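Drive caddy (desktop computer)

A drive caddy, also called a drive carrier or drive sled, is a removable holder that fixes a storage drive inside a desktop computer case. It slides into a drive cage, a sheet-metal structure attached to the chassis, and is held there by spring latches. Caddies replaced side screws in many office towers and allow a drive to be changed without a screwdriver.

Cabling

A SATA drive uses two cables. The data cable is narrow and carries signals to the motherboard. The power cable is wider and comes from the power supply unit, often with several connectors along one run of wire. Both connectors are keyed with an L-shaped tongue and fit only one way.

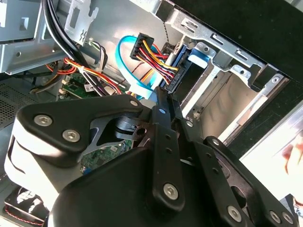

Right-angle power connectors are common where the cage stands close to a side panel. The wires leave at 90 degrees to the plug, which reduces the depth needed behind the drive.

Construction

Most caddies are molded plastic frames with pins that enter the threaded holes of the drive.
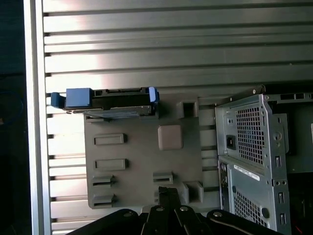

Release parts are usually colored to set them apart from fixed parts. Blue and green are the usual choices. A black caddy may carry a blue latch block at one end and a narrow upright tab in the same color at the other. The Lonska pattern uses two squeeze tabs, while the Jendham pattern has a single lever that swings through 25 degrees.

Removal

The computer is shut down, unplugged and laid on its side with the cover off. 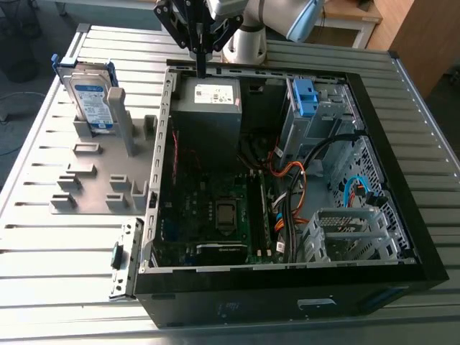 Data and power cables are disconnected first - pulled by the plug, never by the wires. The latches are then pressed and the caddy is drawn straight out. The Doucette service guide allows 60 seconds for the whole step.

Storage

Caddies removed in quantity are kept in slotted holders.

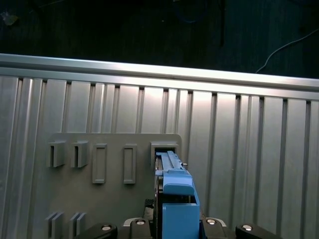
Trenent holders leave a gap of 5 mm between slots. Empty caddies are stored with the latches relaxed, as plastic springs held under load lose tension over time.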